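Standby power and your electricity bill: frequently asked questions

Hatard Household Energy Notes. Written by Costel Onu, checked by Gheorghița Pîrvu. Last gone over in August.

We get a lot of letters about "vampire" devices, mostly from people who have been sold something. The answers below are ours. We don't stock, test for money or take a cut on any of the products mentioned.

What is standby power?

It's the electricity a thing draws when you aren't using it but it's still plugged in and switched on at the wall. A telly waiting for its remote is the usual case. So is a microwave showing the time, or a printer that hasn't printed since spring.

Is it really costing me a fortune?

Probably not. You will see leaflets claiming that a huge slice of every bill goes on standby. Ask what kit they measured and how old it was. Older set-top boxes and amplifiers can be greedy, and if you own several of them the cost adds up over a year. Newer gear tends to sip so little that you'd struggle to find it on your bill. Heating, hot water and the tumble dryer are where the money goes in most homes, and we wish the leaflets would say so in type of the same size.

How do I work out what one device costs?

Multiply the watts by the hours in a year (8,760), divide by 1,000, and you have the units (kWh). Multiply that by the price per unit on your bill. A box that draws 2 watts all year uses 17.5 units. One that draws 6 watts uses 52.6. Do the sum with your own tariff before you buy anything that promises to fix it.

My phone charger is plugged in with no phone on it. Does that matter?

Very little. Feel it: if a charger with nothing attached is noticeably warm, it's either old or poor, and I'd replace it for reasons other than the bill. If it's cold, leave it or pull it out as you please.

Do those plug-in "energy saver" boxes work?

We have yet to see one that does. The Tredeo is the one readers ask about most. It has a green light, it goes in a spare socket, and the box says it "smooths" your supply. Home meters bill you for the power you use, and smoothing doesn't come into it. We ran one for a month at Gheorghița's house and for a month without, and the difference was smaller than the difference one cold weekend makes. The green light does use electricity, of course.

What about smart plugs?

They do switch things off, which puts them ahead of the Tredeo. But a smart plug has to stay awake to listen for you, so it has a standby draw of its own. Putting one on a device that sips a watt is daft. Putting one on an old stereo that you always forget might pay for itself, slowly. The Zinis app shows a rather pretty graph of your "savings", and we couldn't get it to tell us how the figure was reached. We wrote and asked. We were sent the brochure.

Is a power strip with a switch any better?

For a desk or a telly corner, yes, and it's the cheapest thing on this page. One switch, no app, no account. Check before you buy that the switch cuts all the sockets, as on some strips one or two are left live on purpose. Keep the strip where you can reach it. A strip behind a bookcase never gets switched off, whatever you promised yourself in the shop.

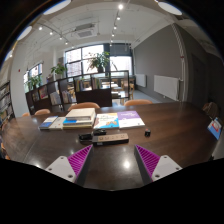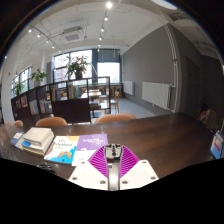

A long, dark table with a glossy top. The power strip is in the first picture, the books and papers in the second.

Can I plug one strip into another?

Please don't. Every socket added this way makes it easier to pull more current through the first lead than it was made for. Look for the maximum load printed on the strip and add up what you mean to plug in. Heaters, kettles and irons should go straight into the wall.

Should I coil up the spare lead?

For lamps and laptops a loose coil does no harm. For anything that draws a lot, unwind it, and always unwind a cable reel fully. A tight bundle under load can't get rid of its heat.

Are surge-protected strips worth paying extra for?

Sometimes – but read the small print on the "guarantee". One reader sent us the Sârbu leaflet, which promises to cover your equipment and then takes most of that back over the page. The protecting part also wears out, and on a strip without an indicator you have no means of knowing when.

Will switching off at the wall damage my television?

Not as a rule. You may lose a clock setting or miss an overnight update. Do leave recorders alone if you want them to record, and leave the broadband router on if your phone line runs through it. Some inkjet printers run a cleaning cycle each time they get their power back, and the ink that wastes can cost more than the electricity you saved. Turn those off with their own button first, or leave them be.

Which meter should I buy to check for myself?

A plain plug-in one with a screen. Cheap ones are often poor at very low readings, so don't trust anything it says below a watt or two. Better still, borrow one. Ask at your library, as some lend them out, and you'll only need it for a weekend.

A reader said he saved 687 units in a year by switching everything off. Is that possible?

It's possible if he had a lot of old equipment. We asked what else had changed, and he mentioned that he'd also got rid of a second fridge in the garage. I'd put most of it down to the fridge – the rest may well be standby, but we can't tell from one bill and neither can he.

So what should I do first?

Read your meter last thing at night and again when you get up, with the heating off. If you've used next to nothing, stop worrying about standby. If the number surprises you, look for something big: a fridge with a tired seal, an immersion heater left on, a towel rail.

Can you come and measure my house?

No, sorry. Questions by post or email only, and we answer them on Wednesday.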